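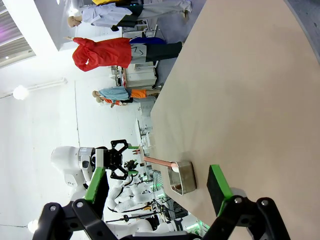 3 min read

Gumaro Ocampo had done the roller forty times before lunch, and eleven of those were good. He wrote the number on the sheet and flexed his fingers. The controllers left a groove in the side of his thumb that didn't go away until he was home.

"Eleven," said Dirk Mulder, reading over his shoulder.

"The handle turns in the grip. I lift it and it turns."

"So grip it higher."

"I did grip it higher."

Dirk pulled up a chair. He had come over from Goossens in June, where he taught arms to stack cartons, and he still talked as though everything had flat sides. Hivon wanted 400 good runs of the lint roller. Pick it up, roll it, put it back in its steel container. After that there was the plate and the fork and the knife, and another sheet.

Gumaro took the controllers again. When he moved his right hand the arm moved, a little behind him. In the first week the delay had made him seasick. Now he noticed it mostly at home, reaching for a glass and expecting to wait.

He closed the gripper on the handle, lifted, and brought the roller down on the table.
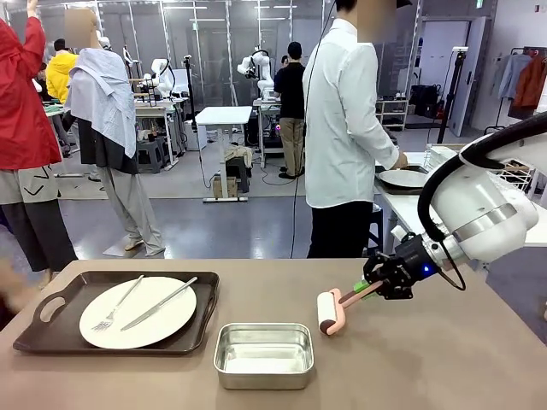
"Slower," Dirk said.

"If I go slower it learns slow."

"It can be sped up. It can't be made to stop wobbling."

Gumaro went slower. He thought about his mother, who used to do his school jacket with tape wrapped around her hand, sticky side out, pressing hard enough that he had to plant his feet. She had never shown him how. He had watched her do it while he was thinking about something else, and one day he was twenty-six and did his own jacket the same way.

"What are you doing?" Dirk asked.

"Nothing."

"You pressed down at the end there. Twice."

"It's how you do it."

"It isn't in the instructions."

Gumaro looked at the instructions, which were taped to the desk. Pick up, roll, return. There was nothing about pressing.

"Do you want me to throw it out?" he asked.

Dirk thought about it. Behind them somebody was arguing with the Clelcombe people on speakerphone about a shipment of cable. "Does it go back in all right?"

Gumaro swung the arm over and lowered it. He came in too far to one side, backed off, and tried again, letting the handle find its own angle. Then he held still, the way he had been taught, so that the end of the run would be clean.

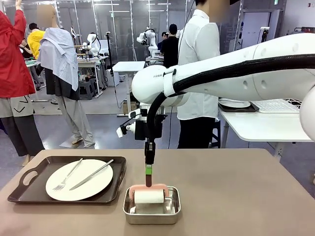

The roller in its container, with the gripper closed on the handle.

"Keep it," Dirk said.

So he kept it, and did the next one the same way, with the two presses at the end, and the one after that. By five o'clock he had 93 on the sheet, counting the day before. His bus to Erngate left at twenty past.

He was putting on his coat when Dirk called him back. Dirk was sitting in his chair with the controllers in his hands, holding them the wrong way around.

"Show me the pressing," he said. "I can't get it to look like yours."

Gumaro looked at the clock, put his bag down, and turned the controllers over for him.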